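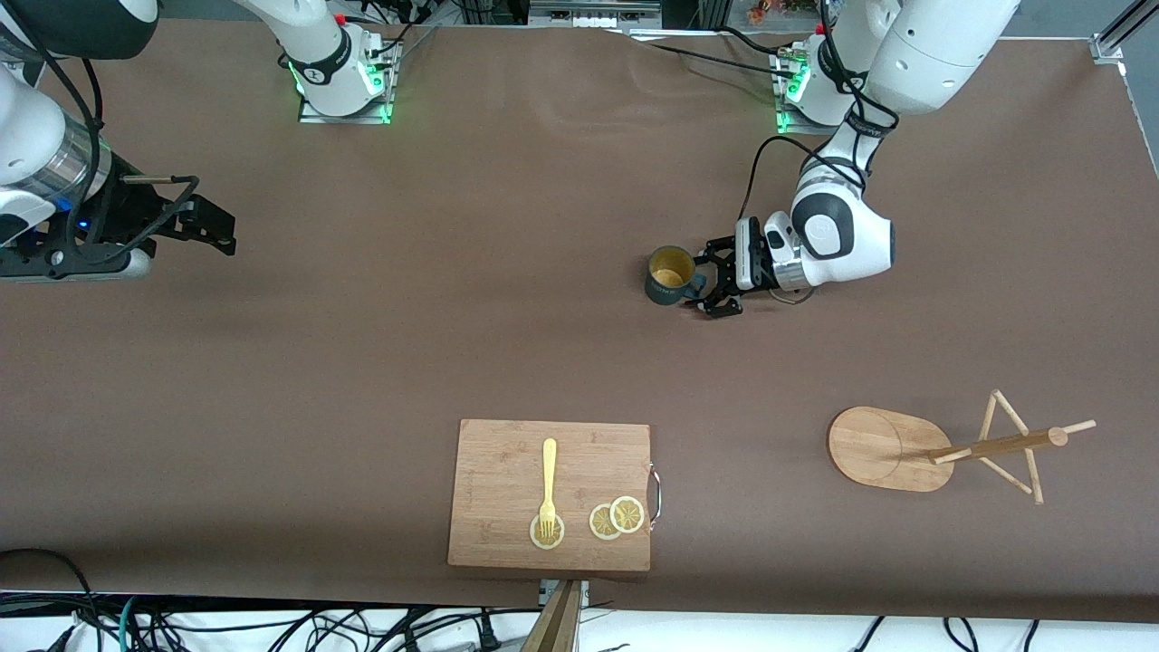 ok mug thread. been putting this off all summer

1/ the cupboard over the sink will not close anymore. it's mugs. it's all mugs. Today's the day, Sunday, August 20, 2023, writing it down so I can't back out

2/ rule from my sister in law: if you wouldn't be sad when it broke, out. tried it. turns out I'd be sad about every single one. bad rule

3/ new rule. did I drink out of it since March. yes = stays. no = box. Much faster

4/ laid brown paper down first so nothing gets scratched up, and the chipped ones don't shed grit all over. Recommend. a roll was 11 bucks and I've barely made a dent in it

5/ box so far: the Gilex one from the trade show, the Abugri one from the other trade show, a soup mug I've never had soup in, two with handles too small for a human finger

6/ Gudrun Meinecke has already texted to ask if the blue one is in the box. It is not in the box Gudrun

7/ tea stains, since a few people asked last time. baking soda, a little water, rub with your thumb, leave it while you do somthing else. rinse. skip the bleach pls

8/ the really brown one took three rounds. still a ring at the bottom. living with it

9/ storage Q for the hive mind. hooks under the shelf or just stack them? stacking scares me, hooks means drilling and I rent

10/ ok a lot of you feel strongly about hooks

11/ Dace says tension rod plus S hooks, no drilling. anyone done this with heavy mugs?? mine are HEAVY. the big stoneware one weighs 569 grams empty, I put it on the baking scale

12/ lunch break. had coffee out of a mug from the box. it's back in the cupboard now

13/ final count 16 staying. cupboard door shuts!! have opened and closed it a bunch of times

14/ box goes to the thrift place tomorrow on the way to work, unless somebody local wants first pick. porch pickup, bring your own newspaper to wrap them, I'm out

15/ glasses shelf is next. not today tho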